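首页 > 访谈 > 正文

在Istora数据间:一条合格的示范是怎么录出来的

2018年9月12日

Brivholm的双臂实验间在走廊尽头。负责示范采集的工程师在这里干了3年,他不愿意署名,理由是活是全组干的。我们聊了一个上午,中间他两次起身去看操作员的进度。

项目内部叫Istora,目标是让一套学习系统学会用两只机械臂整理小件物品。眼下的任务是把散在台面上的积木收进容器。到采访当天,积木任务通过审核的示范是2,619条。

“外面的人听到这个数,有的觉得多,有的觉得少。”他说,“对我们来说要看里面有多少种不同的情况。同一个摆法录一百遍,系统就只会那一个摆法。”

所以每录完一条,操作员要重新摆台面。积木撒开也行,叠成一堆也行,拼在一起的不用全拆散,容器的位置和角度也要动。组里早先有一张固定的摆放表,用了一阵就废掉了。他的说法是,照表摆出来的东西太整齐,人会不知不觉把积木摆正,把间距留匀,系统学到的也是整齐的世界。 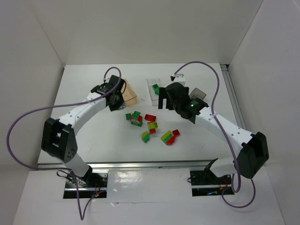
选积木做第一个任务,也经过一番争论。有人主张从布料开始,他反对。“积木不变形,抓没抓住一眼就清楚,审核的人不用猜。难的地方在于它小,两块挨着的时候,夹爪下去容易带起旁边那块。拼起来的又跟单块不一样,重心偏,抓哪一头差别很大。”

动作由人遥控完成。操作员手里是一套跟机械臂对应的操纵装置,人怎么动,臂就怎么动,关节角度和画面同时记录。新人先练手,练习期间的数据一律不进库。他说一般人练上几天就能抓得住,难的是抓得自然。

“新手的毛病是停。到了积木上方停一下,夹住了再停一下,看看对不对。人看着没什么,系统会把停顿也学进去。后来训练出来的策略真的会悬在半空不动,我们查了很久程序,最后发现是示范里就有。”

现在的规定是,中途停顿过长的整条作废。抓空了可以留,前提是操作员马上接着补抓,中间不松手离开。他认为这类示范很有用,系统总有抓偏的时候,得见过别人怎么补救。

我问他废掉的多不多。他翻了一下记录,最近一批录了49条,作废19条。原因写得很细:线缆挂到前臂,夹爪碰翻容器,操作员中途换手,还有一条是画面丢帧。线缆的问题反复出现,走线改过几次,双臂交叉时仍然要小心。

“两只臂怎么分工,我们没有规定死。”他说,“近的那只去拿,这是人的本能。可有的操作员是右撇子,左边的积木也伸右臂过去抓。一个人这样录没关系,一批人都这样,左臂就闲下来了。审核时会看这个,偏得厉害就请他下一批多用左边。”

审核由另外的人做,录的人不审自己的。用的软件叫Plusent,是组里自己写的,功能不多,能快进,能逐帧看,能打标签。标签最初设得很多,大家打得不一致,后来砍到只剩几个:完成、补抓后完成、未完成、作废。

谈到枯燥,他没有回避。录制一轮下来手腕会酸,眼睛更累。组里让操作员轮换着录制和审核,一个人不会整天坐在操纵装置前。他自己每周也录一些,说是不录就不知道规定哪里不合理。停顿那一条,时限就是他亲手录过之后放宽的。

下一阶段要换地方。合作方Chuensuk会搭一个同样的工位,用自己的操作员和自己的积木来录。两边的灯光、台面高低、人的习惯都不会完全一样,他倒觉得这是好事,前提是标签得对得上。他们正在写一份审核说明,准备先让两边各审同一批录像,再比较结果。

问到什么时候算录够了,他想了想说,现在没有一个数字。“先看它在没见过的摆法上表现怎么样。哪种摆法不行,就回来补哪种。”

说完他又去看进度,操作员正等着他确认下一批的容器要不要换。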